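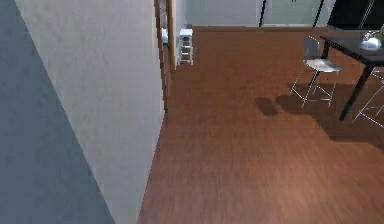 Good morning, everybody, and thank you for coming back so promptly after coffee. My subject today is how we set up and look after one machine, a floor-cleaning robot we call Skerley, and I want to spend most of my time on the dull parts, the bumper and the wheels and the charging dock, because that is where most of our trouble has come from. Before Skerley goes onto a real floor we run its settings in simulation, in rendered rooms like the one on the screen. Look at the chairs at that black table, with their thin chrome legs and the crossbars down near the floor. A wall is easy for a robot. A slim shiny bar close to the planks is a good deal harder, and it is the kind of furniture I think about whenever I set a bumper.

By Marlene Hagedorn
February 16, 2021
4 min read

(Slow down here, I always rush this part.)

So, the bumper. It hangs on two springs, and the switch behind each spring has to close at the same push on the left as on the right. We check it with a little hand gauge, and we set it to 50 grams. When Catalina Valdebenito took over the bench from me she found the left side reading 100, which meant the robot was leaning quite hard on things before it noticed them! The fix was a bent spring clip, and it took her longer to find the right screwdriver than to change the clip. Please check both sides, even if only one is giving you grief.

Next, the wheels. Take them off, both of them, and look at the axle, where hair and thread wind themselves in tight. (Pass the old axle around now. Ask for it back.) Cut the thread along the axle, never across the seal, and wipe the seal with a dry cloth. No oil. I know it's tempting, and I did it myself once, and the oil picked up so much grit that we had to replace the whole hub.

After the wheels go back on, you have to do the distance check again. We tape a straight line on the shop floor, 337 centimeters long, run the robot down it, and compare what it thinks it drove with the tape. If you skip this, the map will drift, and you'll spend an afternoon blaming the software. Jenő Dobos and I spent more than one.

Then the dock. Wipe the contacts, see that the dock sits flat against the wall, and send the robot home from three different spots in the room. If it misses from one side only, go back and look at the bumper before you touch the dock.

Write everything in the log, please, including the checks where you changed nothing. Our log for Skerley is up to 594 entries, and the boring ones have helped me the most, because they tell me when a thing was still all right.

(If there's time, tell the story about the April rug. If not, go straight to questions. Juniper has the microphone.)

12 shares · 3 comments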